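Jistska bimanual kit, second look

01/10/2019

The first post on the Jistska kit covered assembly and ended with a list of complaints. Most of those were about the manual. Now that the arms have been running for a while, I can say something about how the kit behaves.

Short recap for anyone who skipped part one. You get two arms, two-finger grippers, mounting plates, cables, and a control box. You don't get a table, a frame, or a power strip with enough outlets. I used a butcher-block top inside black aluminum extrusion. The supplied plates bolt straight to the extrusion, and the hole pattern matched on both sides, which I can't say of the Flesis kit I sent back in January.

Calibration

The homing routine takes 11 minutes for the pair. It has to be repeated after any full power cycle. The manual says a saved pose file avoids this. The saved pose file loads without error and then the left wrist is off by enough to miss a grape. I wrote to support, and Genalyn Padilla replied the next day with a firmware build that isn't on the download page. With that build the file works. If you own one of these, write and ask for it.

Grippers

The force setting runs from 0 to 100 in the software, with no unit given. On my pair, 35 holds smooth plastic produce well enough to lift and turn it. At 79 the fingers start to flex at the tips and the object rolls out sideways. Glossy surfaces are worse than matte ones, and anything tapered wants to be picked up near its widest point. The finger pads are glued on. Mine have started to lift at one corner and I would have preferred screws.

Handing an object from one arm to the other is the task I care about, and it is where the kit earns its price. Both arms share one clock, so the receiving side doesn't have to guess. The stock handover script pauses too long before the second gripper closes. I cut the delay to a third of the default and saw no extra drops. The approach angle matters more -- have the receiving arm come in angled down and it keeps its elbow clear of the other one.

Cables

Still my main gripe. They loop over the joints on the outside, and the clips supplied are too few and too stiff. At full extension the loop at the second joint goes tight. Magdalini Giannakopoulos, who has the same kit in her shop, rerouted hers with spiral wrap and gained a little slack. I haven't bothered yet.

Software

The bundled package is called Storia. It records and replays joint positions, and it exports to plain CSV. The timeline editor is slow with long recordings and has no undo. I do the recording in Storia and everything else in a text editor.

Support runs for 14 months from delivery. Mohamedi, the reseller, will extend it for a fee, but the extension leaves out the grippers, so I passed.

Would I buy it again? At the bundle price, yes. At list price I'd wait for a revised gripper. Next post will have the modified handover script and my clip measurements.
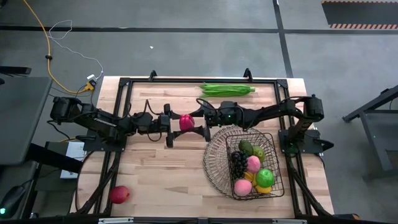 Bell pepper in the left gripper, right arm alongside. Basket of fruit on the wire tray.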